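Stories > Short Fiction > The Open Day at Zultdale

January

The visit began in the bedroom of a house in Zultdale that Wollow had leased for its open day. I had come for Orden, which was considering buying the folding data. My instructions were to observe and to report the number of usable runs. The operator wore black and white stripes and was already at the bed when I came in.
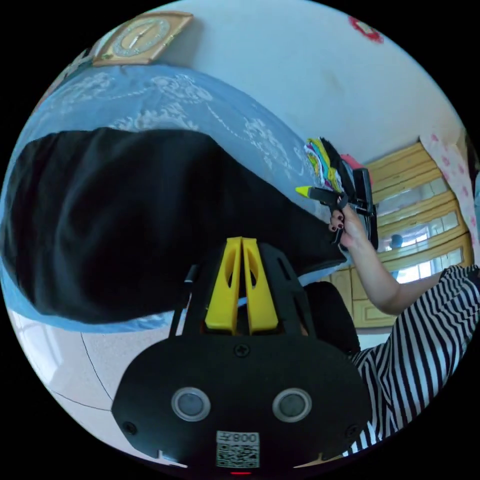

R. Evangelista

The guide read from a sheet. Each gripper had two yellow fingers. The session target was 122 runs, at 60 seconds per run. Arms would be trained on the result later, in another building, and would never see this bed.

I asked what counted as a failure. The guide said a dropped garment counted, and so did a hand touching the cloth. Hesitation did not count. It was kept.

I wrote down: hesitation kept.
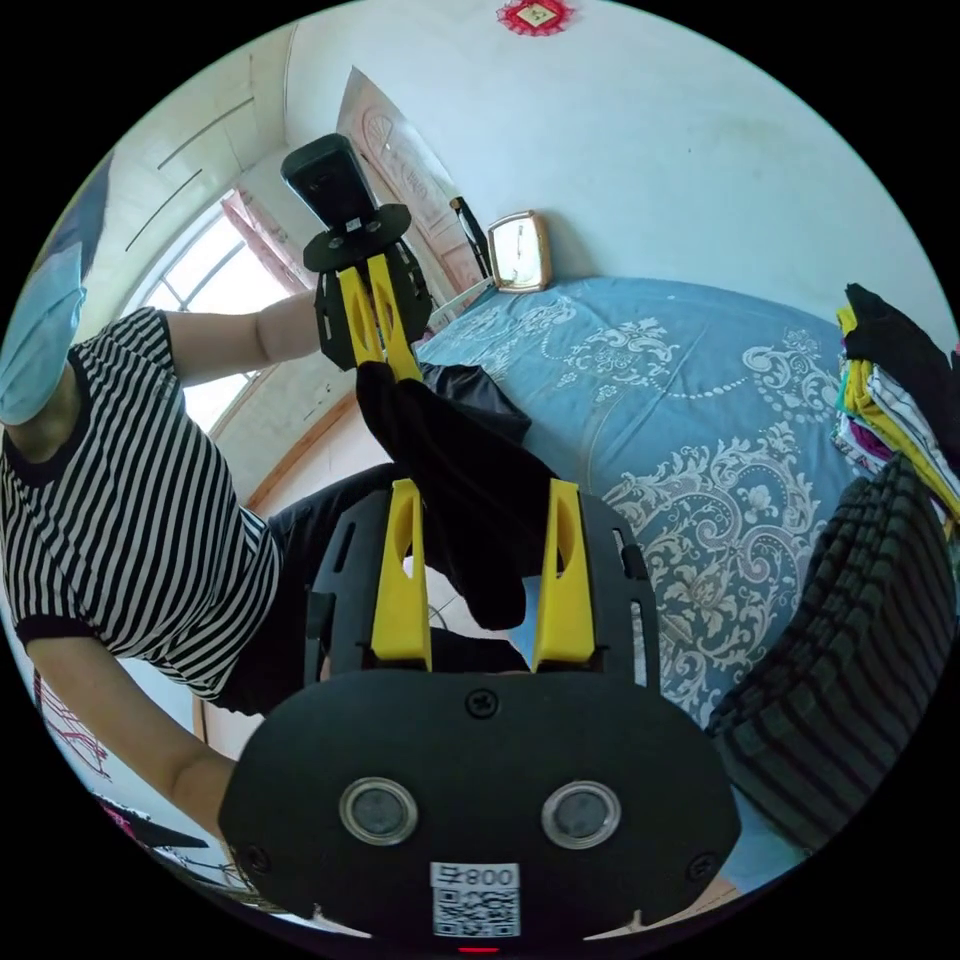 Black cloth held at one end, second gripper at the lower edge.

My mother folded with her chin. She pinned the collar there and brought the sleeves across, and I had not thought of it in years. I asked the guide whether the format had a field for the chin. It had 7 fields, and the guide listed them. The chin was not among them.

Run 326 was on the log from the previous session. I was allowed to replay it. The cloth slid, stopped, and waited — four seconds, by the counter — before the fingers closed.

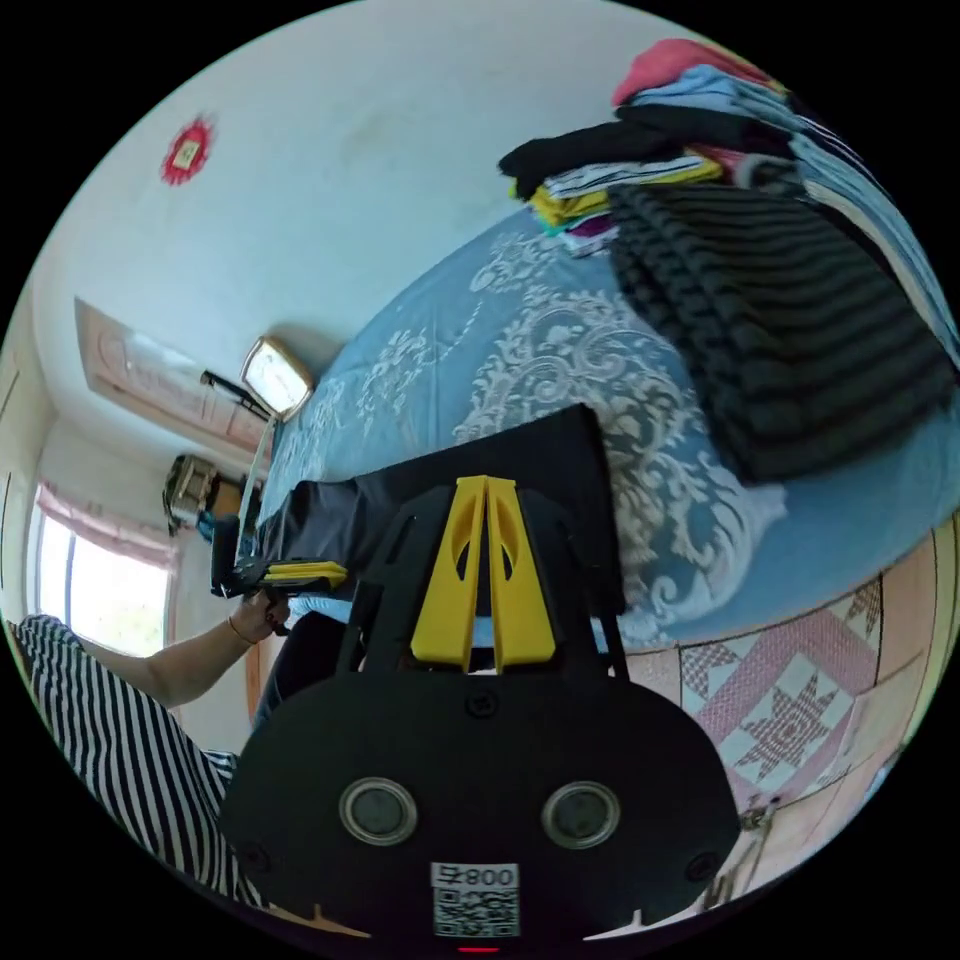
Operator at the bedside, gripper toward the black cloth.

My report to Orden ran to two pages. Under "Remarks" I recommended purchase and asked that the four seconds not be trimmed.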